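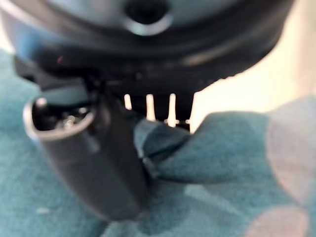 The Year I Ran the Plant Table

I only said yes because Chiyo Imai caught me with a mouthful of pie. She needed someone for the plant table at the Bodero Home and Garden Fair, and by the time I'd swallowed she had already written my name on her clipboard. In pen!

You have to understand that I kill things. I once killed mint. But Chiyo has a way of patting your arm and walking off, and then the matter is closed.

So there I was at seven in the morning in May, in the parking lot of the old Agbayani greenhouse, unloading flats of tomato seedlings from a station wagon that smelled like fish emulsion. My partner for the day was Aishwarya Nambiar, who teaches fourth grade and knows the Latin for everything. She looked at my white sneakers and handed me a garbage bag to kneel on.

"Which ones are the peppers?" I asked.

"The ones you're stepping on," she said.

The greenhouse went up in 1938 and it has never had a door that closes all the way. Every time the wind picked up, our price signs went sailing over to the Alora booth, where a very patient man selling rain barrels kept walking them back to us. By the fourth trip he'd stopped saying "no problem" and just sort of dropped them.

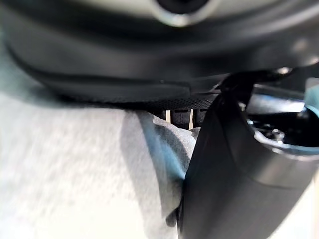 Around ten the crowd came in, and I found out I could sell plants just fine as long as I didn't answer any questions. A woman in a straw hat asked if the lavender would take clay soil and I said, "Oh, it's very brave." She bought 3. Aishwarya stared at me for a good long while.

Then an old guy came up holding a coffee can with one scraggly stick in it. He said it was a fig, from a cutting off his mother's tree, and he was moving to an apartment in Umamo with no balcony. He didn't want money. He wanted it to go to somebody who'd look after it.

I started to say Aishwarya would be perfect, and I turned around, and she was way down at the other end arguing with a kid about whether a radish is a root (it is, I think?). When I turned back he'd already set the can in my hands.

"Not too much water," he told me. "And talk to it a little."

I should've confessed about the mint. I had my mouth open to do it. Instead I said, "What did your mother call it?" and he laughed and said a name I couldn't spell, and made me repeat it until I got it right.

We sold out of everything but the cabbages by two. Chiyo came by with her clipboard and looked at the can under my arm.

"That's not one of ours," she said.

"No," I said. "It's mine."

She patted my arm and wrote me down for next year. I drove home with the fig buckled into the passenger seat, doing twenty-five the whole way, and I told it about the potholes before we got to them.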